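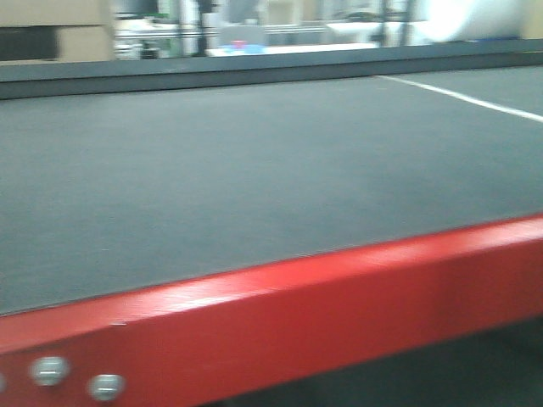 Ghislain Wong: you do NOT need a new bench, you need to take everything off the one you have and see what goes back on

1/ ok so that reply has been living in my head since Thursday. thread on the bench. typing between things, sorry in advance

2/ background for new ppl. we got the red frame benches when we moved into the Irkside unit. dark gray tops, bit of texture to them, red metal underneath. I wanted plain steel. got outvoted. I now like the red and will not be discussing it

3/ Ghislain is right btw. I had a quote from Trusholm open in a tab for weeks for another bench. closed it. 223 dollars just for the delivery, no thanks

4/ what the gray is good for: small parts dont skate off it. what its bad for: black screws. black anything. lost a set screw on Tuesday night and found it with my elbow

5/ someone asked about the white line. yes it's staying. stuff that's being worked on one side, stuff that's parked the other. Lise Girard ignores it completely and her work gets done faster than mine so idk

6/ BOLTS. the ones on the front rail. check them. if you have a metal frame bench and you lean on it all day go put a wrench on the bolts by the corner right now, I'll wait. two of mine took most of a turn

7/ (did them by hand first then the wrench. do not go at it with the impact driver. Caradog. I'm looking at you Caradog Cadwaladr)

8/ casters. I know the argument, wheels = wobble. lock them and it's fine for what we do. if you're planing or hammering get feet instead. we mostly assemble and fiddle

9/ what I would change: height. it's an inch too low for standing and an inch too high for the chairs. so everyone perches. McIntyre sell a leg extension kit, page says it fits, reviews say bring a drill. has anyone here done it?? would love to hear before I spend money

10/ back to the clearing off. rule we agreed on: if it hasnt been touched in 3 days it goes in a box with a date on the lid. not the trash, just a box. so far I've gone looking in the boxes exactly once, for tape

11/ bits of paper are the hard part. every slip is somebody's measurement. you can't throw it out and you can't read it either

12/ jackets go on chairs. I've given up. bought hooks in December, they're still in the packet, there's a jacket on a chair as I type 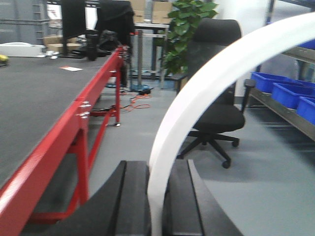 13/ cardboard boxes!! they breed. we keep some because returns, fine, but the ones behind the bench have become a kind of shelf and now there's things relying on them. flattening day is next week, if you have something on a box, claim it

14/ cleaning the top, since three of you DM'd: soft brush, then a damp cloth, then leave it alone. no solvent. I used solvent on the old one and it went shiny in one patch and that patch bugged me for a year

15/ touch up paint for the red. the Davedar one, shade 3366 on the lid, is close. not the same. close. I did the inside of a leg where it doesnt matter and you can tell if you crouch, which who is crouching

16/ Matvii Vasylenko wants drawers underneath. I say drawers are where tools go to die. also you lose the space for your knees. we're going to try one shallow drawer on one side and fight about it later

17/ anyway no new bench. will post once the boxes are sorted. pls send leg extension stories, good or bad, and what you use for small parts, I'm on old jar lids and they tip over constantly

18/ oh and the set screw was the wrong size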